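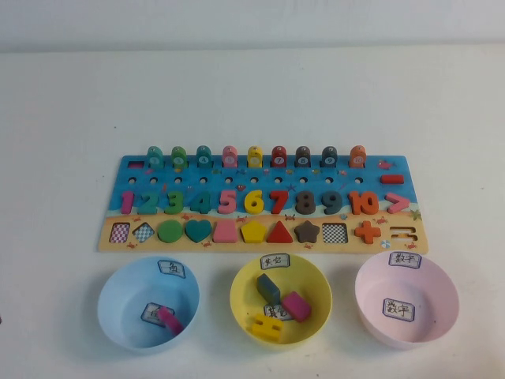 A seaside counting board and three bowls - a thread for anyone with a small person at home

1/ Saron Zeleke asked me what we do at the table in that long stretch between lunch and the first request for a biscuit, and I promised her a proper answer, so make yourself a cup of tea because I do go on a bit!

2/ The board is wooden and painted like the beach, blue sea on top and sand underneath, with little crabs on the sand. I found it at the Stetdale toy swap in January and very nearly walked past it. I'm so glad I turned back.

3/ I love that the numbers come twice. There are the chunky numerals in the middle, 1 to 10, and then the rounded pegs along the top with numbers on little stickers. My granddaughter went for the numerals first (they're lovely to hold) and ignored the pegs for weeks.

4/ The bowls are just plastic ones, blue, yellow and pink. I tried a tray before that and everything slid about and ended up under the radiator. Bowls are much better, and they go back in the cupboard for porridge afterwards.

5/ We start with the shapes from the bottom strip. Take a few out, pop them in a bowl, and let her find where they go. The empty square has red and white checks printed in it and the diamond has blue and white, so there's something pretty waiting underneath.

6/ After that, numerals. I take out two or three at most. The first time I tipped out the whole lot, feeling very ambitious, and we both needed a lie down.

7/ She calls the 7 "the red one" and the 10 "the orange one", and for a while I fretted that she was only learning colours. Weidong Fang, who taught reception for years, told me to leave her be and just say the number's name as it goes in. So I do, and last week she said "eight" to the dark grey one with enormous dignity.

8/ The pegs are for when she's in a patient mood. We stand them along the top and walk a finger from one to the next, saying the numbers as we go. If we get muddled we go back to the start - no fuss made.

9/ There's a minus sign and a greater-than sign as well, over on the right. We're nowhere near sums yet! The greater-than is currently a beak. It pecks at the numerals and I have to make the noise.

10/ Vernon Bergeron asked whether we ever lose bits. Yes, of course we do. One shape spent most of a month in a wellington boot. I now put everything back in the board before anyone is allowed down from the table, and I wipe the wood with a barely damp cloth.

11/ Ten minutes is plenty, by the way. Some afternoons it's 3 and then she's off to find the cat, and I finish the numerals on my own, which I find very soothing.

12/ If you've got one of these boards and play something different with it, please do tell me. Annunziata has already suggested hiding a numeral under an upturned bowl, and we're trying that tomorrow after lunch.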